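Running the Cube Demo on Open Day
Section 2: Set-up at the table
2 min read
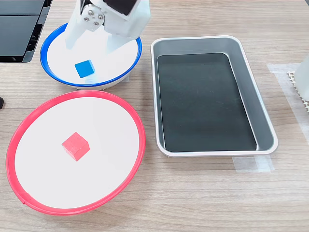
I run the Bornano demo every open day, and I like to have it ready before the doors open on Sunday. Visitors love a simple job they can follow, so I put one cube in the blue-rimmed bowl, one in the red-rimmed plate, and leave the tray empty to start.

1. Switch on the arm and let it find its home position.
2. Load program 42 — the slow one!
3. Open the gripper and bring it down over the blue cube, one finger on each side.
4. Press Run.

Note: If the screen shows code 261, press Reset and go back to step 1.

Caution: Keep hands off the table while the arm is live (kids will reach in, so stand close).

Comments
stuvex_fan: Does this work with the older Omasis controller?
benchtop1548: Step 3 saved my Saturday, thanks!

Related
Section 3: Packing up after a visit
Kofler open day checklist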